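Skastwood Makers Forum > Builds > Home arm, sim first
Thread: gripper sim, off center grab?

wkoech
08/03/2022
Garage arm build, still waiting on the Zaugg servos so I'm doing everything in sim for now. Wrist cam view, red ball on the wood table. Cant decide if my finger spacing is wrong or the camera mount is. Opinions?
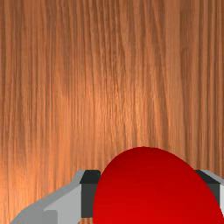
wrist cam, pads on the ball

Running 300 tries overnight, will post numbers.

prutham_dad
Camera mount. You get loads of left finger and only a sliver of the right one. Shift the cam over and look again before you touch anything else.

Notburga Prantl
Disagree. Cam offset is just cosmetic if your transform is right. I'd look at how the fingers sit around the ball before they close. Got one with it open?

wkoech
yep, same setup
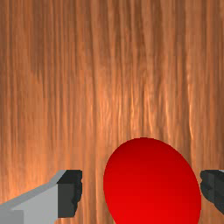
open, gap on both sides, left one bigger

Notburga Prantl
Well there you go. Right pad is way closer. If both fingers move at the same speed the right one hits first and shoves the ball over. On a real table it rolls.

prutham_dad
or its the camera angle making the gaps look uneven. Close up and tilted like that I wouldnt trust my eyes. Print the joint values.

wkoech
ok joint values tonight. Mount is 5 mm off in the file btw, just found that. So maybe both of you

dulcombe_9
Put a grid texture on the table too. Wood grain is pretty but useless for judging distance. Also what friction are you using on the pads? Default was way too sticky for me, everything got picked up in sim and then nothing did on the bench

wkoech
default, havent touched it. Guess thats next

Notburga Prantl
Fix the 5 mm first. One thing at a time or you wont know which one did it.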